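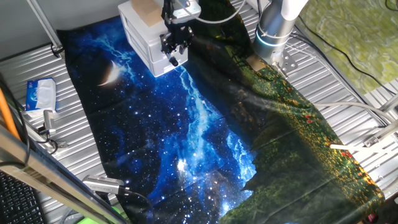
Photo: Wurnodard. Night-sky and meadow tapestry before folding.

About Wurnodard

Wurnodard prints and finishes fabric wall tapestries for homes, shops and schools. The business began as the finishing department of Brundell, a curtain maker, and now works from its own unit at Westgate. Printing, cutting, hemming and folding are done in the same building.

Our range is mostly landscape and sky designs. The night-sky and meadow print has a crescent moon and the Milky Way on one side of an uneven treeline, with dark green ground and small red flowers on the other. Large areas of navy and black show creases more readily than pale prints, so the folding method is set by the design as well as by the size of the cloth.

Each tapestry is spread out and checked for missed print, pulled threads and marks. It is then folded along its length, printed face inwards, and folded across until it fits the box. Ridges are smoothed out between folds. Work surfaces are wiped down at 7 each morning and again when the print colour changes.

The unit has 768 square metres of floor space and holds up to 2,000 finished pieces. The minimum trade order is 100 pieces per design. Single pieces are sold through Wijaya, our retail shop, which also handles returns.

Care instructions are packed with every order. Small creases left by folding normally drop out after hanging. Trade customers can ask for fabric samples before ordering.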